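Category: News / History and Reference

Livberg Publishes Online Collection on Island Independence

June 2019

Livberg has opened Parsa, a free online collection covering the move to self-government in small island territories during the twentieth century. It holds 1210 items, among them council minutes, postage stamps, election notices and 237 maps.

The material is arranged by territory and then by year. Each entry gives the source of the item, the date if known, and a short note on where the original is kept. Readers can search in English or browse five themes, including constitutions, flags and currency.

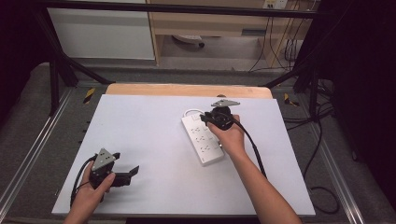 Two hand-held grippers and a white power strip on a tabletop board.

Istitine supplied 133 of the maps from its own holdings and checked the place names against older spellings. Where a name changed after independence, both forms are listed.

Items in the public domain may be copied without a fee. For the rest, the terms of use appear at the foot of the entry. Teachers can download reading lists for grades nine through twelve.

A second group of records, on customs and harbor duties, will be added in September. Corrections can be sent through the contact form on the Parsa site.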